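Refurb Dell desktop, barebones with Quadro K420

Sold by Stustia Refurb
Ref: 124
Condition: used, grade B
Price: £69
Collection or courier

Office desktop out of a drawing office clearance. Opened up, dusted out, boxed. Selling as barebones so you can finish it how you like. No hard drive, no operating system, no keyboard or mouse, just the tower and a mains lead.

What you get

Case with side panel and screws
Dell motherboard
Processor, in the socket
One memory module
NVIDIA Quadro K420 graphics card, low profile
UK mains lead

What you don't get

Drive or drive cables
Windows
Thermal paste
Monitor lead (ask, we have a box of them, £3 each)

Processor is in but the old paste has been wiped off, bit of a smear left on top. Give it another go with a lint free cloth and some isopropyl before you fit the cooler. Small blob of fresh paste in the middle, dont spread it with your finger. Cooler goes down on the four holes round the socket, do the screws up a bit at a time, corner to corner.
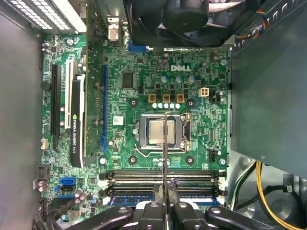
Memory: four slots, one in use. Plenty of room to add more. Match what's already in there, mixed sticks can be fussy on these. Push down till both latches click. If it beeps at you on first start it is nearly always a stick not seated right, take it out and try again before you email us.

Graphics card is the K420. Fine for two screens, spreadsheets, older CAD, video. Not a gaming card, please don't buy it for that and send it back. If you want something bigger measure the case first and check the power supply label.

Drives: SATA, blue port and black port next to each other on the board. Use the blue one for your main drive. Any ordinary SATA SSD will do, a bracket helps but we've had customers use sticky pads and get on fine.

Old fashioned white PCI slot as well, handy if you've still got a serial card or a sound card you cant part with.

Testing

Powered up on the bench by Vy with one of our own drives and a cooler fitted, left running over lunch. Card gave a picture on a monitor. All four memory slots tried. USB ports tried. Front audio not tested.

Marks

Scuffs on the side panel, sticker residue on top. Nothing bent.

Delivery

Orders in before 3 pm go out same day. Double boxed. Collection from the Trulance unit, ring the bell at the side door, the front one is broke.

Returns

Dead on arrival, we swap it or refund. Keep the packaging please. Changed your mind, fine, but you pay the postage back.

Questions to Tươi Đào at the parts desk. Quote ref 124. More of these due in September, spec may vary a little.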